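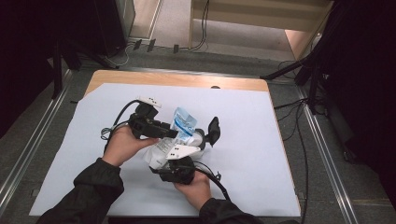

Packaging was never the part of the job she wanted to talk about at parties, she told me before I'd even sat down, and then she talked about it for two hours and let her tea go cold.

5 min read

I'd come to Odov to ask about her years buying supplies for a chain of small grocery stores, and I had a whole list of questions about prices. We got to one of them. Mostly we talked about bags, lids, and why she keeps scissors in every room of her house.

"I spent 20 years in that business and I still can't open a bag of rice without a fight," she said. "So how is my mother supposed to do it?"

Her mother is the reason she left. She'd watched her give up on a jar one December, just put it back in the cupboard and eat something else, and it bothered her all through the holidays (she says she was terrible company). By spring she had started Zusska, a tiny advice service that tells food makers which of their packs people can't get into. She does it from her dining room, with neighbors dropping by to try things out!

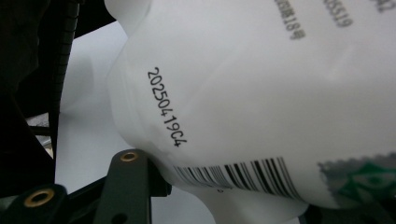

I asked what companies get wrong most often, and she didn't even stop to think. "Tear notches. They put a little cut in the corner and everyone in the meeting is happy. Then you pull and it goes sideways and there's lentils on the floor."

Her other pet hate is small print. She once had a client send her 26 versions of the same label, and every one had the opening instructions under the flap you had to open. She sent them back with a one-line note that she wouldn't repeat to me, though she laughed a lot remembering it.

Does anyone listen? Sometimes, she said. Quartey changed a lid for her last year. Another firm thanked her warmly and changed the color.

"I'm not against plastic and I'm not against glass. I'd like my mother to have her pickles."

I went home and tried to open a packet of crackers the proper way, by the notch. I used the scissors in the end.

Contact us | © Memside | Back to top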